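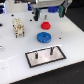
Photo: Dwight Dhillon

I bought the Lahlou practice board back in May, after a long winter of doing small fiddly assembly work on whatever happened to be lying on the bench, and I have been meaning to write it up ever since. So, a long review for a fairly plain thing!

The board itself is white plastic with a smooth, matte finish, and I've grown very fond of it. Glare drives me up the wall under a bench lamp, and this gives me none. The white has a touch of blue to it, so a cream connector block shows up well enough and anything dark or brightly colored jumps right out at you. I dropped a black screw on it last night and found it before my tea had gone cold - on my old brown mat I'd have been patting around on my knees.

The connector block is my favorite of the parts. It's a long piece with a ridged top, little metal contacts and screw heads, and it gives you something properly awkward to line up. My nephew went straight for the blue gear-like piece instead, and I can't blame him, as it's a cheerful color and the ribbed surface is nice to handle.

Now for the grumbles. The instruction sheet is dreadful (mine was one folded page, half of it about returns), and the cut edge of the board felt a little sharp when mine arrived. A few passes with fine sandpaper took care of that. I'd also have liked a lidded box for the small parts. I keep mine in an old mint tin, which rattles terribly in the drawer.

I paid 37 dollars for the set at Brorberg in Weritstead, and they were very patient while I dithered over it. For a beginner, or anybody who wants to keep their hands in practice, I think it's money well spent. I'm already saving up for a second board to take over to my sister's in Plidunville.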